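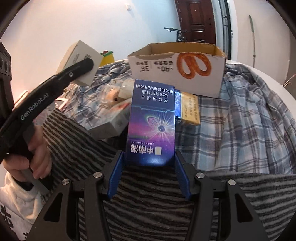

Ulcombe Town Talk > Local Politics > Rangel at the county dinner – is he running or what

millrace_dan
Jan 31, 2026
So Valdir Rangel gave the keynote at the party dinner last night. 40 minute speech, not one mention of the county seat, but he name checked every precinct captain in the room. Come on. Anybody there? Was it as full as they're saying

tetbyroadmom
I was there. Full yes, tables along the back wall too. Good speech, a bit long. The Tetby road stuff got the biggest hand. He did NOT say he's running and people need to stop posting that he did

millrace_dan
Didn't say he did. Asked.

oldprecinct9
He's running. You don't drive up from Amaral in this weather for the chicken.

kestrel_h
Can we talk about Morenike Garba for a sec. She's the one who has been knocking doors since November and she got what, a wave from her seat? Whole thing felt like it was set up for Rangel. I'm voting Garba in the primary if she files, and I told her so

tetbyroadmom
She was offered a speaking slot. Her words to our table, she passed on it bc she wants to file first and talk after

kestrel_h
Ok fair, didnt know that. Still think the seating was weird

oldprecinct9
Garba lost her last race by 647 votes. Nice person. But that's a lot to make up in a district this size and she has no money

kestrel_h
647 with 4,000 people who never sent their ballot back! That's the race right there. Go talk to them. Rangel's people won't, they'll buy radio

wudau_flats
Over here in Wudau we haven't seen either of them. Not once. Hatice Tekin is the only one who came to the bridge meeting and she's not even running for anything

millrace_dan
Wait is she not? I heard school board

wudau_flats
Heard that too. She said no when I asked her. Said no kind of slow though

lee_b
Tickets were $70. For a "grassroots" dinner. Just going to leave that there

tetbyroadmom
It pays for the office and the mailers. You could work a shift at the door and get in free, I did

lee_b
Good for you, some of us work nights. Point stands

oldprecinct9
Everybody forgetting Elie Sayegh. Incumbent. Has the seat. Hasn't said he's leaving it. If he stays in, Rangel sits down again like last time and this thread was for nothing

kestrel_h
Sayegh missed 2 budget votes. He's done

oldprecinct9
He missed them with the flu and both passed anyway. Look it up in the minutes before you call a guy done

kestrel_h
I did look. Minutes say absent, thats all they say

Alcides Holanda (moderator)
Keep it on the race please, not people's health. Filing opens soon, I'll pin the list of who's in when the clerk puts it up.

wudau_flats
Pin the bridge meeting date too if you have it

Alcides Holanda (moderator)
Don't have it yet. Will ask the clerk.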